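Soft Pads Deserve a Fairer Test

2018-10-31

Most gripper comparisons I read start with a foam block or a wooden cube. Nearly any gripper can pick up a cube, so the numbers come out high and say little about which one to buy or build. I think we should test on dull household things with awkward shapes, and a power strip is a good one.

At Trernthorpe we had two hand-held grippers to choose between, the Skenero and the Plulline. Heidrun Rainer wanted hard ribbed tips. I wanted foam.

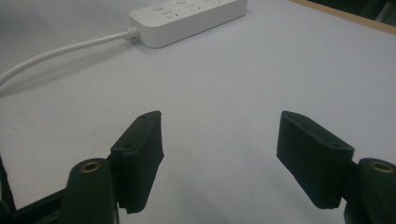 My case for foam is simple. It gives a little when the hand comes in at a bad angle, and people come in at bad angles all day. Hard tips do well when the operator is fresh. We ran 172 grasps per gripper, and by the last 10 I cared more about forgiveness than about grip force.

Heidrun's case is wear. Foam frays at the edges, and a frayed pad is a different pad from the one you started with. She is right about that. I would still take it, and write down when the pads get changed - few reports bother.
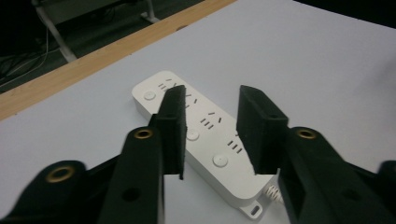
A strip also makes you choose where to grab. Across the middle is the obvious place, but the cord pulls on one end and the balance point moves with it. A cube never asks that question. Yu-ting Man scored our trials and suggested marking 5 approach angles in advance, which I would now call the minimum.

The Rodrigues controller is a separate argument. I would leave it out until the pads are settled.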